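FOR IMMEDIATE RELEASE
17 August 2021

Brellgate Books to publish "The Salt Register," first in a 4-book series from Mavcombe Press

World English rights, audio included. Publication next April, hardcover and ebook same day. 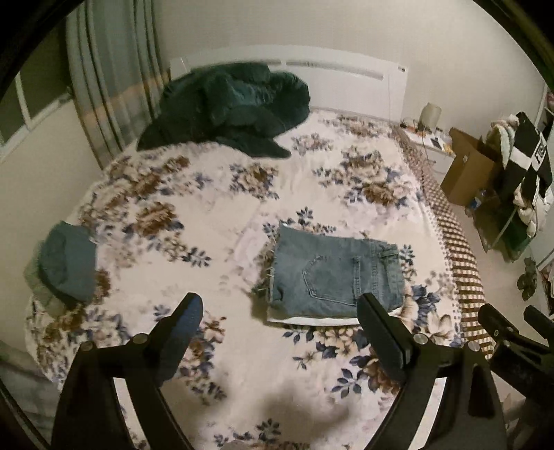 The novel came in through Brellgate's open submissions window, one of 1128 manuscripts read over the winter. Literary fantasy, set in a drowned harbor town where the dead are still taxed. Dark, funny in places, sad in more of them. Cover by Cloutier Studio -- reveal to follow.

Early readers have been kind. "I started it after dinner and finished it in my coat at the bus stop," wrote one bookseller. We'll take that.
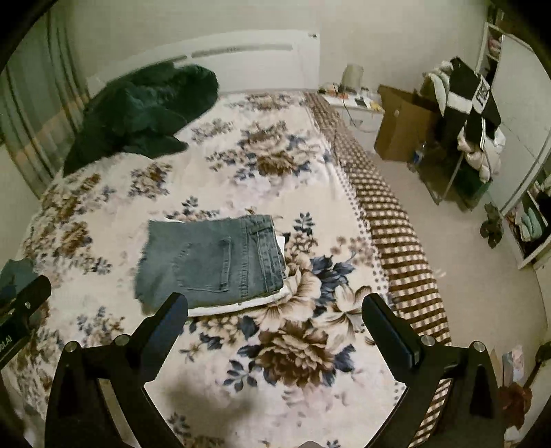

Book two is already drafted and has the working title "Low Water." Same town, six years on, new narrator. Expect it the folowing spring. Both are bedtime books, in our view, best read under a big flowered blanket with your jacket dropped in a heap next to you and the phone in another room. Chapters are short. You will say one more.

Proofs go out in around 2 weeks. Bloggers and reviewers, please request early, print run for proofs is small and we cant promise seconds. Digital copies through the Rekier reader portal.
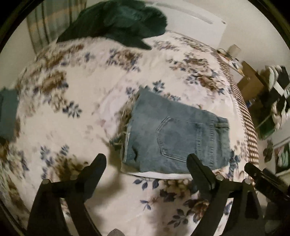 Publicity Desk
Mavcombe Press, for Brellgate Books

Interviews by email only until the end of the month -- author is on deadline. Extracts available, up to 6 pages, please ask first. Bookstore events to be confirmed. Trade orders through your usual rep.

ENDS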